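The night shift at Bovley

When the first robot cell was wheeled into the Bovley returns centre, people on the late shift gave it two months. It arrived in January, on a pallet truck, with its panels wrapped in blankets. A label machine had come the same way the year before and gone back out again by spring, so the bets were not unreasonable.

The cell is still there, and now there are four of them. They stand along the wall where the manual sorting benches used to be, and the aisle in front has been widened so a cage trolley can get past without anyone having to breathe in.

Bovley handles goods that customers have sent back: chargers, small radios, storage boxes, bicycle lights, kitchen timers, anything that came in a parcel and did not suit. Each item has to be taken out, looked over, matched with its parts and sent one of three ways. It goes back on sale, or to repair, or to be broken up for recycling. On an ordinary day the building takes in 700 parcels, and in the weeks after Christmas a good deal more than that.

For years all of it was done by hand. Wiesława Krawczyk started on the benches when the firm had one door and no canteen. She now runs the late shift, which has 12 people on it, the same number it had before the cells came.

"They ask me in the supermarket if the robots have got my job yet," she says. "I tell them the robots have got my chair. I used to sit down to work. Now I walk."

She is only half joking. The biggest change most people here mention is that they are on their feet. A sorter at a bench had a stool, a lamp, a tray on the left and a tray on the right. A cell attendant loads items, clears them when they are done, deals with whatever has been dropped or jammed, and goes on to the next cell. Krawczyk bought new shoes in the second week and put in a claim for them. The claim was paid, and after that everyone put one in.

The cells were supplied by Rekex, a small firm that builds two-armed units for light handling work. Úna Scanlon, who looks after the Bovley installation for them, spent most of the winter on site. She is frank about what she had to sell.

"A person on a bench is faster," she says. "If you put one of Wiesława's people next to one of our cells and gave them the same tray, the person would win every time. What the cell does is carry on at three in the morning at the speed it had at nine in the evening."

The arms are best with things that are hard and have a clear shape. They can turn a box over, hold it steady with one hand and work on it with the other. They have a harder time with anything that bends. Cables were the main argument between Scanlon and the management from the first day, as so much of what comes back to Bovley has one attached. A charger lead comes out of a parcel in whatever shape the customer stuffed it in, and it may be hooked round something else in the bag.

In the first weeks the attendants untangled every lead before loading. It took so long that the cells spent half the night waiting. Then Danica Oravec, who had been on the benches for six years, began laying leads in an open loop with the plug end nearest the arm. She did it because she had always done it that way on her own tray. The arms managed a loop far better than a knot or a coil. Rekex wrote it into the loading instructions, which now run to one page, laminated, with a drawing.

Oravec's name is not on the page. She would have liked it to be, she says, and she has told them so.

Her job has changed more than most. She spends part of each shift teaching, a word she dislikes. When a kind of item comes in that the cells have not dealt with before, she sits at a desk near the end of the row with a pair of hand controls and takes the arms through it. She may have to do the same job many times over with the item in a different place each time. On a bad item she has gone up to 100 goes in a night, and came in the next evening with her wrist strapped.

The wrist was the subject of a long meeting. The old benches had caused their share of sore necks and shoulders, and the cells were partly sold to staff on the promise that this would end. It has ended for some of them. Drahomíra Holub, the staff representative, kept a record of complaints through the change and says that necks are better, feet are worse, and wrists are a new line in the book. The outcome was a limit on how long anyone may sit at the controls without a break, and a second person trained to share the work.

Holub was against the cells at the start and has not come round to them in the way the management likes to suggest when visitors are shown through. What she wanted was a written promise on numbers, and she got one, for two years. She is already asking about the third.

"Twelve people on the shift, that is true," she says. "But two left and were replaced from an agency. On paper nothing has changed. You have to ask what sort of contract the twelve are on."

There is also the matter of pay. A bench sorter was paid by grade, and the top grade was for those who could spot a fault quickly: a cracked corner, a latch that would not hold, a plug put back with the wrong lead. That skill is still needed, as the cells send a fair share of items out to the side for a person to judge. But it is now a small part of a job that is mostly loading and clearing. The older hands worried that they would be regraded as loaders. After some weeks of talks a new grade was made up for cell attendants, a little below the old top and well above the old bottom. Those who had been at the top kept what they had. Anyone coming in now will not reach it.

Oľga Tóth came in after. She had worked at Brasa, a bakery, and had never sorted a parcel in her life. She likes the cells and says so, which has earned her some teasing. She knows by sound when one of them is about to give up on an item and is often standing at the panel before the lamp comes on.

She also cleans them. Dust was a surprise to everyone. Returned goods bring in fluff, crumbs, packing chips and now and then sand, and all of it ends up on the cell floor. It gets wiped down at the start and end of every shift, and the fingers of the grippers are checked for wear at the same time. They rub against each other and against the goods, and the tips take most of it. Tóth goes by feel, running a thumb along the edge with the power off, and writes the result on a card.

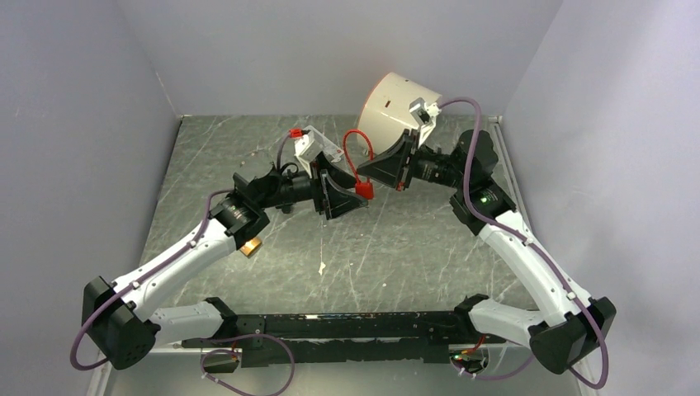
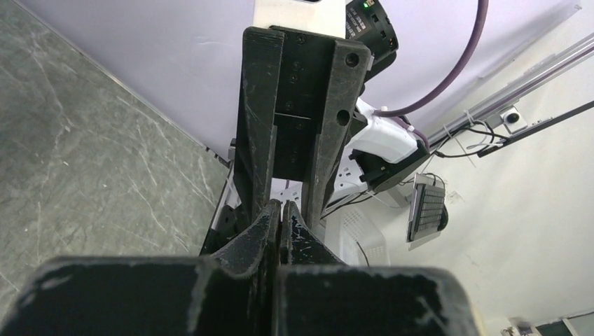
Spare fingers are kept in a drawer by the control desk and signed out, a rule that came in after a weekend when the drawer was found empty and a cell stood idle until the courier came. The parts are made by Hrnčiar, a workshop that had previously done hinges and brackets for the building. Scanlon says buying locally costs more per piece and saves days when something breaks.

The day shift will get its own cells if the budget is agreed. It is a bigger shift, with more part-timers and more parents who chose it for the hours, and they have been over to look. Their questions were mostly about breaks. With the benches you could stop when your tray was empty. With the cells there is always one that wants something, and the late shift had to draw up a rota so that people could eat sitting down.

Krawczyk has been asked to help with the changeover and has agreed, on condition that she goes back to lates afterwards. She has asked for two things to be done differently. The stools should stay, even if there is less time to use them. And whoever is best with the leads should be brought in before the loading instructions are printed.

The management has said yes to the stools. The other request is with Rekex.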